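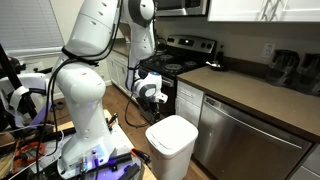
In January I moved into the flat in Musthorpe, and the kitchen has been my slow project ever since. I am not a person who cooks with great talent, but I like to cook every evening, and a kitchen which works against you makes you tired before the water boils. My first worry was the stove. I had used gas all my life, and now I have a black cooktop with coil burners, with the dials up on the steel panel behind it, so you must reach over the pans to turn anything down. For the first weeks I burned the onions almost every day. A coil keeps its heat a long time after you turn it off, and my hands did not know this yet.

My neighbour on the stairs, Urszula Pawłowska, has the same type of stove and she taught me to use two burners for one dish. You start the rice on the hot one, and when it boils you carry it to another which is already on low. It sounds like too much work, but I do it now without thinking. She also told me to lift the coils out and wipe under them every week. I do it every second week, and I hope she does not read this.

The white bin was the next question. I tried it beside the door, then under the window, and both times I walked across the floor with wet potato peel in my hand. Now it lives on the floor near the stove and I am content with it. A lid with a pedal would be nicer. I saw one from Onance in the shop for 32 pounds and I am still thinking.

The window has white horizontal blinds, and these I clean more than I would like. Grease from frying travels much further than you believe. I use an old cotton sock on my hand, a little washing-up liquid in warm water, and I go along each slat from left to right. Please do not use a strong spray. I tried one by Tundix and I had to open everything for the whole evening because of the smell.

Then the cabinets. They are white, upper and lower, with recessed panels in the doors, and dust likes to sit in the corners of each panel. A dry paintbrush is the best tool I have found for it. The silver bar handles I only wipe with a damp cloth, and after that with a dry one, otherwise there are marks from the fingers again by the evening.

I wanted to paint the wall between the counter and the upper cabinets. It is a plain grey, a bit brown, and in January it looked sad to me. The man at Hsiao, where I buy my paint, asked me to wait until summer and look at it in better light. He was right – with the white doors and the brown counter it is calm, and it does not show every splash. So I saved the money for the paint, and the black appliance stands there in front of the wall.
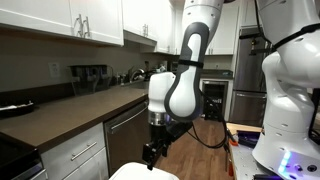 What I still want to change

The cabinet near the corner is deep and dark, and things go in there and do not return. I would like a turning tray for the jars. I also need a better place for the baking trays, which now stand on their side and fall over each time I take one.

The wooden floor needs oil before the autumn. I will write about it when I have done it, if the result is good enough to show.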